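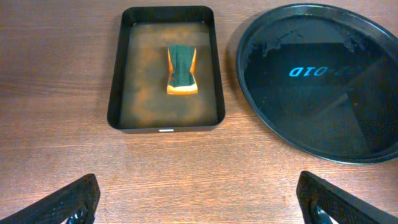 Zidbridge Neighbourhood Garden and Hall Association
Minutes of the general meeting held 4/6/25 in the supper room

Welcome and apologies
The chair opened the meeting a little after seven and thanked everybody for coming out on such a bitter night, with a special welcome to the two new families from Prasel Street, who had brought a very good lemon slice. Apologies were received from five members, three of them down with the same cold.

Minutes of the previous meeting
Taken as read, with one correction. The plum tree given to the school was a Ezeani, from the nursery of that name out on the highway, and the label in the ground is right. Moved, seconded, carried.

Money
The balance stands at $1,961 after the water bill. There was a fairly long discussion about whether to put $1,000 of this aside for the hall roof, with several members remembering the last time we left a roof too long and the piano suffered for it. It was agreed in the end to set the money aside and look at it again in August. Plot fees are still owing on 9 plots, and a friendly reminder will go in the next newsletter (friendly was stressed by the meeting).

Hall bookings
The dance group would like to start half an hour earlier through winter so the little ones can get home for tea. The quilters are happy to pack up sooner provided they can leave their tables standing. Agreed, and thanks to both groups for being so easy about it. The heater at the kitchen end is making its noise again. Priltico have quoted $97 to come and have a look, and the meeting felt this was fair. Carried.

Shared tool shed
The lock has been changed and keys are at the desk. Please, please hang the long-handled forks on the wall and don't lean them behind the door. A green wheelbarrow with a flat tyre has been in the shed since summer and is yours if you can say what is painted underneath it.

Winter soup night
Last year's was such a happy evening that there was no question of skipping it. We will have pumpkin, pea and ham, and a vegetable barley with no meat in it. The colour of the bunting was discussed at more length than was perhaps needed and left to the decorating group. Bring your own bowl and spoon, and a loaf if you bake.

Front path
The pavers near the ramp have lifted and one of our older members caught her walker on them, thankfully with no harm done. A working bee will relay them on the first dry morning. Sand is already on site.

General business
A member asked whether the compost bays could be turned more often. They could, and she kindly offered to start. A card will be sent to our neighbour at the corner house, who is home from hospital and would enjoy visitors in the afternoons.

Meeting closed at 8.40, followed by tea and what remained of the lemon slice.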